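**Saludo** is a way of teaching robots by hand, and I've been fond of it since we tried it at Calbridge. You hold a gripper in each hand, do the job yourself, and the recording becomes the lesson (no robot arm needed!). 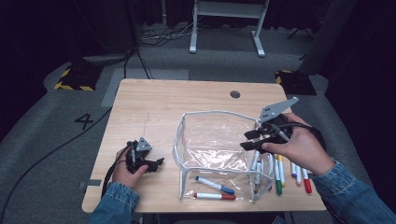 *Two hand-held grippers, a clear container and some markers.*

Our set came to 162 recordings, and 16 were kept back for testing. Each gripper has its own close-up view too, so the learner gets the fingers and whatever lies between them, even if that's only bare wood. 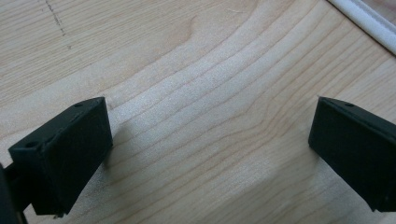 ## Related methods

Jollow works the same way but with one hand.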